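Progress report, weight management program, Clekthorpe site — 2022-10-17

Enrollment closed with 761 adults. Weigh-ins are on schedule, and two coaching groups have started.

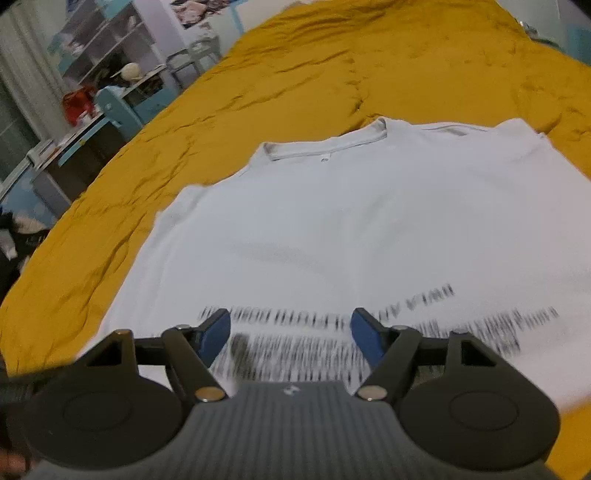
What is the main outcome measure?
Change in body weight at seven months, in pounds.

Diet logs are behind. Hanyu Bai is entering the backlog — 500 are done.
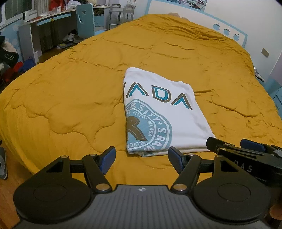
Who reviews the blood pressure readings?
Anayeli Cuevas checks them after each clinic visit.

Spending is within budget.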